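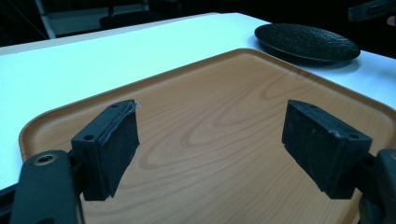
Search
Search this site
Go

Everyone should own a tray

Last updated Mar 18, 2023

I grew up in a house with one tray. It came out when someone was sick and went back on top of the refrigerator when they got better. My mother would have been surprised to hear anyone call it useful. I now think a tray is the most useful flat thing in a kitchen, and that most people who own one have it in the wrong place.

The wrong place is a cabinet, on its side, behind the baking sheets. To get it you have to move the baking sheets, so you carry the cups two at a time and go back for the sugar. I did this for years. Then I moved to an apartment where the cabinet was too narrow, and the tray stayed on the table because there was nowhere else to put it. Within a week I was using it five or six times a day.

My case is for the plain rectangular kind with a raised rim. Round trays look good in a store and waste the corners. Trays with high sides are boxes, and you can't slide a plate off them. A low rim will stop a spoon and hold a small spill, and you can still wipe it clean in one pass.

I also want to defend printed wood grain. Colleen Boychuk, who has worked in restaurants longer than I have worked anywhere, thinks it's dishonest and says a tray should be wood or should look like whatever it is. I see her point and don't share it. Brown lines on an orange-tan background are pleasant to look at under a coffee pot, and they hide crumbs until you have time to deal with them. A plain white tray on a white table looks dirty by ten in the morning.

Then there is the question of what to keep on it. My answer is nothing. This is where I part ways with the decorating people, who treat a tray as a small stage for a candle and a stack of books. Once it has a candle on it, you have to unload it before you can carry anything, and you are back to two cups at a time. Tyson Girard told me his tray has held the same bowl of keys for three years. He owns a key shelf with handles.

An empty tray does look unfinished on a table. People who visit tend to put things on it, mail mostly, and I take the mail off. I've come to like the look of it bare. It takes up space that would otherwise fill with receipts and chargers, and when dinner is ready it can be loaded right away.

You don't need to spend much. Secondhand stores have stacks of them near the picture frames, often with somebody's masking tape label on the back. Check that it sits flat. Put two full glasses on it at home and walk down the hall. If it flexes, use it under plants and get another one.

I would buy a second before I bought a better one — one goes out with the food and the other brings back the dishes.

130 shares
93 comments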